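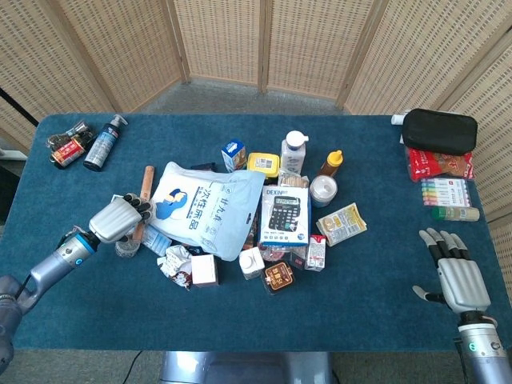

Kurnlow Woven Folding Screen

The Kurnlow is a freestanding room divider with woven wicker panels set in upright wooden frames. It is sold in three-panel and four-panel versions. Both use the same panel, and a three-panel screen can be extended later with the add-on kit.

Panels

Each panel is woven on its own frame and stapled into a groove on the rear face. The weave is open and lets air and some light through. It blocks a direct view from normal seating distance but does not block sound. Panels are 18 inches wide. Color varies slightly between batches, so order all panels for one room together.

Finishes: Natural, Cilow (mid brown), Mfinanga (dark brown).

Hinges

Adjoining frames are joined by two-way hinges, three per joint. The screen folds in either direction and closes flat for storage. Hinge screws are 8 gauge and can be replaced with any screw of the same size and length. Check them for tightness after the first month of use.

Setup

Stand the screen on a level floor and open each joint to at least 30 degrees. A screen opened in a straight line will tip. On deep carpet, use the wide feet (sold separately). Leave a gap of 10 inches between the screen and any heater. Do not hang coats or bags from the top rail.

To form a corner, turn one joint to a right angle and keep the remaining joints in a shallow zigzag. Two screens can be joined end to end with the Hokonance clip, which fits over both frames and needs no drilling.

Care

Vacuum the weave with a soft brush head on low suction. Wipe marks with a damp cloth and let the panel dry open, away from direct sun. Very dry rooms can make the strands brittle. Loose strands should be tucked back and fixed with a drop of clear wood glue. Do not pull or trim them.

Delivery and spares

Screens ship folded in one carton, fully assembled. Replacement panels, hinges and feet are stocked for all three finishes. Orders of more than 400 panels are made to schedule, with the next production run in September.

The Kurnlow is intended for indoor use only. Frame damage caused by outdoor storage is not covered under the warranty.

18 shares
8 comments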